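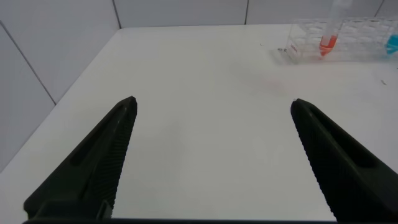 **Figure 1.** Wrist-camera view with the fingers open and clear of the tube rack. Part of the tabletop remains in view between the gripper and the rack.

The Coden handling code treats the wrist view as a record of the state of the gripper as well as an input to control. Two of its rules apply before any approach to a rack. First, both fingertips must be in view and separated, with nothing between them. Second, the tube to be picked must be told apart from its neighbours by position in the rack, and colour may only be used as a second check. In Figure 1 an orange-red liquid and a blue one stand in the same rack with empty cells between them, so either cue would serve. In a full rack of like samples only the first would.

Tubes and racks made of clear plastic need extra care. Reflections from the cell walls can be taken for the edge of a tube, and the Wornberg annex to the code therefore asks for two views from different wrist angles before the fingers close. Labels that can't be read at the working distance are to be logged as unread. They must not be filled in from the task sheet.

We applied the code to 400 recorded approaches. Of these, 326 met every rule at the first check and 71 were held for a second view. The other three were withdrawn – the log entries had no start time and could not be matched to a run.

The code also covers the work surface. Specks, smudges and loose debris are to be noted before a run, whether or not they lie in the path of the gripper. Earlier drafts left this to the operator's judgement, and the notes from the Heo and Ramel benches could not be compared as a result. The present wording sets one form for both. Finger wear is logged on the same form, with pale marks on a dark finger entered as "marked" until the surface has been wiped and looked at again. Other items on the table, such as bowls or paper, are listed by type and by side of the gripper, including those only partly in view.

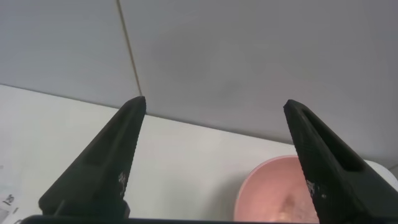
### 4.3 Rules for release

A release is permitted only when the held item is supported from below and the wrist has been still for one full control cycle. The fingers then open to the approach width, and the arm withdraws along the line by which it came in. Sideways motion is not allowed until both tips are above the top of the rack.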